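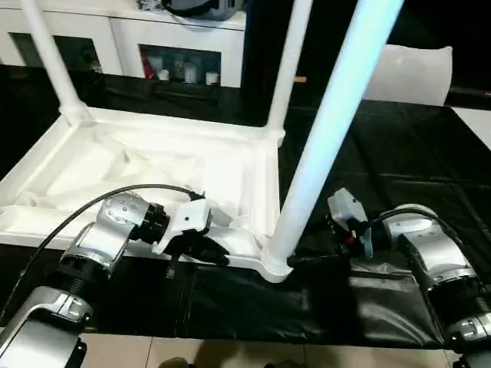 I bought a small Skulero shelf unit secondhand for the laundry room and there were no instructions with it. It's the kind with a molded base like a shallow tray and round poles that push into sockets at the corners. I have the base on a table with a black cloth under it, the white liner sheet lying in the tray and three of the poles standing in their sockets, and one of them leans. I can't tell if the poles should go all the way down before the upper shelf goes on, or if the liner should be flat first. The shelf has to hold 26 pounds of detergent and cat litter. Has anyone put one of these together?
Holtura

Liner first, then poles. If the sheet is bunched up when the shelf goes on, you'll be taking it apart again to smooth it. Push each pole down with a slight twist until it stops, and don't worry about a bit of lean. Mine leaned too until the upper shelf tied the tops together. I wouldn't use a hammer on it. If a pole won't go down, wipe out the socket and try again.
sotham_73

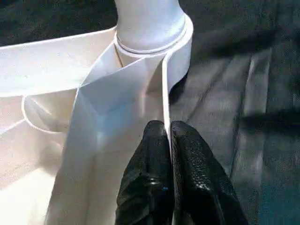
Check that nothing is caught around the bottoms of the poles. I had a wobble for months and it was the liner, pinched in a socket. Look right where the pole meets the collar – if the white sheet is gathered in a ring there, with creases fanning out from it, pull the pole, free the sheet and start that corner over. A stiff liner can be cut at the corners with scissors. I took off a small square at each one and it lies flat now. As for the weight, put the litter on the base and the light stuff up top.
debnath

Mine came without a liner and works fine.
kitchenmouse

Filed under: Home & Storage > Shelving > Assembly help

Comments (3)

Cutting the corners worked on ours, thanks.

Does anyone know if they sell the poles separately? I need one.

Same problem here, bought in July. Dish soap on the pole ends helped – wipe it off after.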